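In Defense of the Kid Who Has Nothing to Do

My grandmother had a drawer in her kitchen, the second one down to the left of the stove, that she called the mercy drawer. It held rubber bands, corks, a broken egg timer, playing cards from at least three decks, a magnifying glass with a chip in it, and a great many keys that opened nothing. When my cousins and I had been underfoot for too long (and in that house, with six of us and one hallway, it did not take long) she would pull the drawer all the way out, set it on the floor, and go back to her onions. She never told us what to do with any of it. I have been thinking about that drawer a great deal lately, mostly in July, when the calendars on the refrigerators of everyone I know with children fill up until there isn't a white square left.

I should say at the start that I have been as guilty of this as anybody. The summer our oldest turned 8, I sat down one evening with a legal pad and planned her vacation the way I imagine generals plan the crossing of a river. There was swim team, there was pottery, there was a half-day camp run out of a church basement where they learned to identify birds. I added up the fees when it was all over and they came to $1,831, and that was before the snacks. She had a fine time, I think. But if you ask her now what she remembers of that summer, she'll tell you about the three days the camp was closed for a burst pipe, when she and the boy next door dug a hole behind the garage and filled it with water and declared it a harbor. They had customs forms. They had a harbormaster, who was our cat.

So this is going to be a plea for boredom, or at least for the long flat stretch of afternoon that we used to call boredom before we decided it was a problem that somebody ought to solve. I know it's not a new plea. Grandparents have been making it forever, and I expect mine sounded a good deal like me. But I'd like to make it again anyway, and a little differently, because I think the people who usually make it are too quick to scold, and parents have been scolded quite enough.

What the schedule is for

Let me be fair to the schedule first. Most of the families I know who pack their summers full are not doing it out of vanity. They are doing it because both parents work, and a child has to be somewhere at ten in the morning. My friend Wim Geerts, who drove a school bus with me for four years and now has twin boys of his own, put it to me over coffee in a way I haven't been able to shake. "You get to say leave them alone," he told me, "because when you were little there was always a grown-up at home to leave you alone." He was right, and I bought him a second cup.

It takes a certain amount of adult presence to let a child be bored safely. You need someone in earshot. You need a yard, or a stairwell, or a neighbor who doesn't mind. My grandmother was in that kitchen all day long, and her being there was what made the drawer possible. When I hear people my age say that kids today don't know how to entertain themselves, I want to ask them who was frying the onions.

Still, even the families who do have the hours seem to be frightened of them. I include the young me with the legal pad. I was home that summer! I could have left half of those weeks open and nothing would have gone wrong. What I was afraid of, as near as I can tell, was the sound of a child saying "I'm bored" in my kitchen and the feeling it gave me, which was that I had failed to provide something.

The first forty minutes

Arūnas Butkienė ran the children's room at our branch library for longer than I've lived in this town, and he had a theory about those two words. He believed they were a kind of weather report. A child who says he's bored is telling you the conditions, and you can nod and say "Is that so" the same way you would if he told you it looked like rain. The mistake, Arūnas said, was running for the umbrella every time. He kept one low table in the children's room with no program attached to it, only scrap paper and string and whatever had come in with the donated books, and he would not let the rest of us put up a sign.

I used to help out there in the afternoons, and I can tell you that the beginning is always bad. There is moaning. There is lying across furniture. A brother will be poked. If you can keep your own nerve through that part and go on shelving books, there comes a change that is so gradual you generally miss it, and the next time you look up somebody is making a ticket booth.

I've seen this go wrong, too, I don't want to paint it too rosy. One rainy afternoon the string table turned into a string war, and a lamp was lost. Some children really do need a bit of a push to get started, and some get lonely in a way that has nothing to do with boredom and shouldn't be mistaken for it. You have to know your child, and you have to look in on them once in a while. But I saw it go right far more often than wrong, and it went right with children whose parents had assured me it never would.

As for what you put in front of them, I have come around to thinking that the plainer the thing, the longer it lasts. A toy that talks will finish its speech. A ball, a box, a length of rope, one of those plastic spring toys that walk down stairs, these have nothing to say for themselves, and a child has to do the talking. We had a spring like that in our house for years. It spent one afternoon on the stairs and the rest of its life as a bracelet, a tunnel, a telephone cord and a very expensive snake.
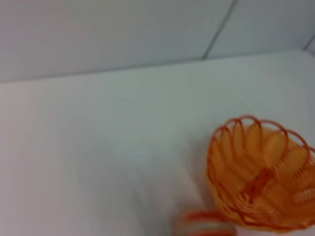
A word about the screens

You'll have been waiting for me to get to the tablets and the phones, and I've put it off because I don't have much to say that's fresh. I don't think they're poison. My grandson has shown me things on his that were marvelous, including a man who restores old clocks and hardly speaks, and we watched him together for most of an evening.

My complaint is a narrow one. The screen is so very good at those first bad minutes. It steps in right at the moaning and the lying across furniture, and it takes them away, and everything that might have come after them goes too. A child who never has to sit through the dull part doesn't find out that it ends. I notice it in myself, standing in line at the pharmacy with my hand already in my purse. I used to read the backs of cough drop packages in that line. I used to eavesdrop! I once heard two women behind me settle an entire divorce between the reading glasses and the register, and I went home and thought about marriage for a week.

Kurniawati Saragih, who lives across the road from us and teaches fifth grade, tried something small with her own three children last year that I admired. She didn't ban anything. She made the hours between lunch and three o'clock a time when the house simply didn't offer much, and she held herself to it too, which meant sitting on the porch with a glass of tea and nothing in her lap. She told me she was the one who had the hardest time. The children had adjusted while she was still going inside to check whether the dryer had stopped.

Leaving a few squares white

I'm not asking anyone to tear up the summer. Keep the swim lessons, please, everybody should know how to swim. Keep the camp if you need the camp. But if there is a week, or an afternoon, or even one long Saturday-ish sort of morning when no one has to be anywhere, I would ask you to consider not filling it. Don't buy a kit for it. Don't look up ideas. Put some odds and ends where they can be reached, and stay close enough to hear trouble, and let the complaints come and go.

When my grandmother's house was sold, the six of us cousins went through it together, all of us grown by then and some of us gray. There was good china, and a clock that everyone was too polite to ask for. My cousin in Duluth took the drawer. She has it on the floor of her sewing room, keys and all, and when I visited in the spring her youngest had the corks lined up along the windowsill and wouldn't tell me what they were waiting for.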